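Covering the table with paper
September 9, 2019

I put fresh paper on the long table this morning. It took two sheets to cover the part I use, laid side by side so they meet in the middle.

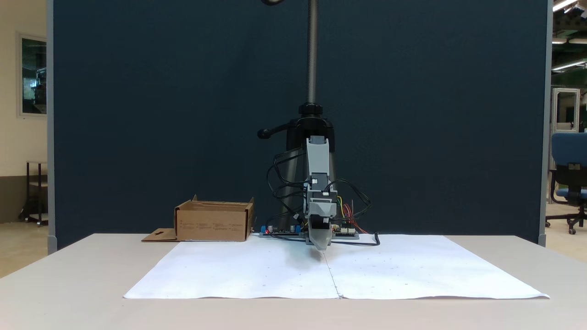 The old paper had been on there since spring and was soft at the corners. I buy it in packs of 11 from Gastier. Their sheets are heavier than the Fidesthorpe roll I had before, which curled back up every time I let go of it. I tried tape at the corners for a while and then quit because it left a gummy line on the tabletop.

Usha Rao asked me why I don't get a rubber mat. I had one. Pencil marks didn't show on it and I couldn't throw it out when it got dirty. With paper I can write a measurement right next to whatever I'm working on.

The front edges still wrinkle where my arms rest. I may try trimming the next pair an inch short.

I also need to deal with cardboard. I keep boxes longer than I should, and the flaps I cut off them too. Hyun-seo Ryu takes the flat pieces for her garden beds, so I'll bring her a stack on Saturday.

Next up is the shelf under the window, and I have six jars of screws to sort before I can move it.

Print this post | E-mail to a friend
Filed under: Workroom, Odds and Ends
3 shares | 2 comments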